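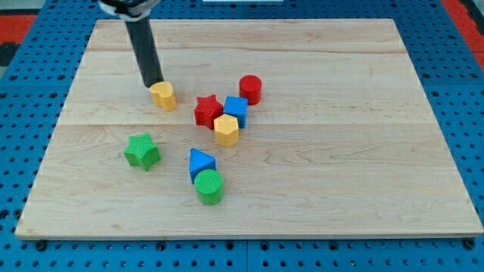

Figure 1. Pushing cell at Tandstead, rod tip next to the yellow heart block.

Zellden block-pushing study: progress report to Stadosance
Period: July to date
Prepared by: Rosario Sartori
Submitted: September 16, 2026

1. Status

Data collection was stopped for 5 working days during the period following a contact fault on the pushing cell. It has resumed at reduced speed. The cell has logged 3330 pushes since the start of the study, of which 230 are withdrawn from the results for the reasons given in section 3. No one was hurt. The budget is unaffected.

2. The fault

During an unattended block of pushes the arm drove the rod tip down onto the wooden board and held it there. The controller should have stopped the arm when the downward force passed the set limit. It did not, and the arm kept pressing until Amos Tran used the emergency stop from the operator's desk. The tip left a shallow dent in the board. The rod was found to be slightly bent and was replaced.

The log shows that the force reading had frozen at its last good value before the move began. The Prata control software took the frozen value as valid and saw no reason to stop. We traced the frozen reading to a loose connector on the sensor cable near the coupling. The cable had been rerouted in July and was under strain at the far end of the arm's reach.

3. Effect on results

Amos Tran checked every push made after the cable was rerouted. In 230 of them the force reading does not change for long enough to be in doubt. They include 49 pushes on the star blocks, which were already the least well covered shapes. The camera records for these pushes are sound and have been kept, but the force records cannot be used. We propose to repeat all of them.

4. Work done

The cable has been replaced with a longer one and clamped at two points. The software now stops the arm if the force reading is unchanged over a short run of samples, whatever its value. A lower height limit has been set in the controller itself, separate from the force check, so that the tip cannot reach the board surface. Both stops were tested by unplugging the sensor in mid-move and by commanding a height below the limit. The arm halted each time.

Unattended running remains suspended.

5. Open points

The height limit assumes a flat board. We have not yet measured how far the board moves when a block is pushed hard against it, and the margin may need to be raised. Prata has been sent the log and asked whether other sensor inputs are handled in the same way. No reply has been received.

We ask Stadosance to agree to the repeat pushes being counted against the present work package.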